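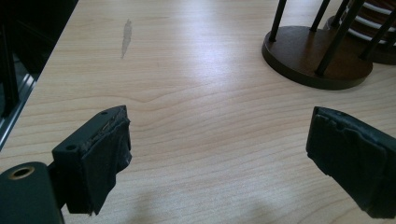 Wrist view with the gap between the fingers clear. Note the glare on the tabletop and the wear on the left pad.

Masking the fingers out of a wrist camera stream

The gripper's own fingers show up in every wrist image. Left alone, they feed strong, stable corners to the visual odometry, and the tracker decides the camera has stopped moving. This page covers building a static finger mask and loading it into the Ritside tracking node. It assumes a working camera calibration and a gripper whose width is logged with each image.

1. Record a mask clip

Open the fingers fully and move the gripper slowly over a plain surface. Wood grain is fine. Record 300 images. Vary the height and tilt, but leave the finger width alone. Repeat at half open and at fully closed, so that you finish with three clips.

2. Compute the variance image

Run the mask builder on each clip:

ritside-mask build --clip open.bag --out open_var.png

Pixels that belong to the gripper change little, and pixels that belong to the background change a lot. Overhead glare breaks this rule. A washed-out patch of tabletop has low variance too, and the builder will happily mark it as finger. If your table behaves like the one at the top of the page, lower the exposure until the grain is readable across the middle and record again.

3. Threshold and clean up

Start with a threshold of 16 and look at the result over one of the source images. The mask should cover both fingers and any part of the gripper body that enters the lower corners. Delete isolated blobs in the centre of the picture. Then dilate:

ritside-mask clean --in open_var.png --threshold 16 --dilate 4

Don't skip the dilation. Rubbery pads fray and wrinkle along their top edges, and the detector likes ragged edges and screw holes more than almost anything on a bare table. If you replace a pad, rebuild the mask.

4. Load the masks

List the three files in tracker.yaml under finger_masks, each with its logged width. The node picks the nearest width at run time. It does not interpolate — Jayson Yap tried that on the Denov branch and the mask lagged the fingers during fast closes.

5. Check the feature count

Replay a clip with the overlay switched on. No features should land on the fingers. On plain timber the count will fall once the mask is active, and the tracker then depends on whatever stands at the border of the view, such as the coaster holders at upper right. If tracking drops out, add textured objects near the edges of the workspace before you touch the detector settings.

Known problem: soft shadows cast by the gripper move with it and are not masked. See ticket 1129. Muthoni Mushi has a patch under review.

Last revised 31st January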